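1/ Week two of looking after the litter-scooping cell at Plenstead. I was told it would need "almost no attention." I have a notebook that disagrees.

2/ First job every morning is the gripper. Two fingers, slotted plates, and litter dust gets into the slots. Dry brush, then a cloth. The Cosier setup sheet says compressed air. I tried that in January and blew the grit straight into the joint.

3/ Then the cable. It needs slack at the lower joint or it tugs when the arm reaches across. Vignesh Kaimal wants to tie it down so it looks neat. I've asked him to show me a full reach with it tied. Still waiting.

4/ The sales page says the fingers are good for up to 2,000 scoops. Ours started slipping at 612. Maybe that figure was for a different handle. Maybe it was for a nicer spreadsheet.

5/ Kamala Kotian thinks it's grip force. I think it's where we set the tray. Move it a little toward the curtain and the wrist comes in at a bad angle, and no force setting fixes that. So we put the tray back and left the force alone.

6/ Setup before a run: gray litter in the blue tray, scoop lying across it with the handle up toward the right rim, one dark lump to find, bin on the left with the lid open and the pink bag in.
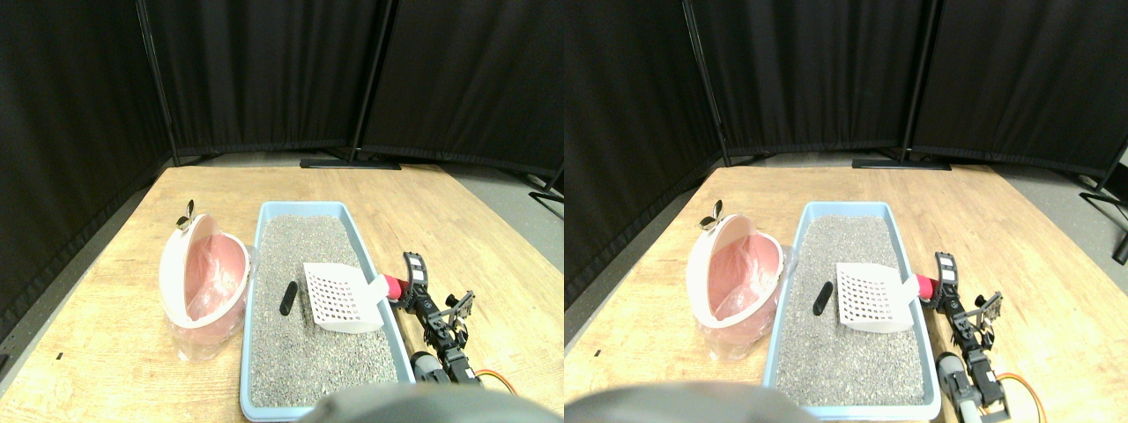
7/ Bag check. If the liner sags into the bin, the lump can catch on the fold and the log still says success. I don't trust the log. I look in the bag.

8/ Mudaliar have offered a "self-calibrating" wrist. I asked what it calibrates against. They sent a brochure.

9/ Wiping down the table and redoing the home position next. If it slips again with the tray where I want it, Kamala gets to turn up the force and I'll post the numbers either way.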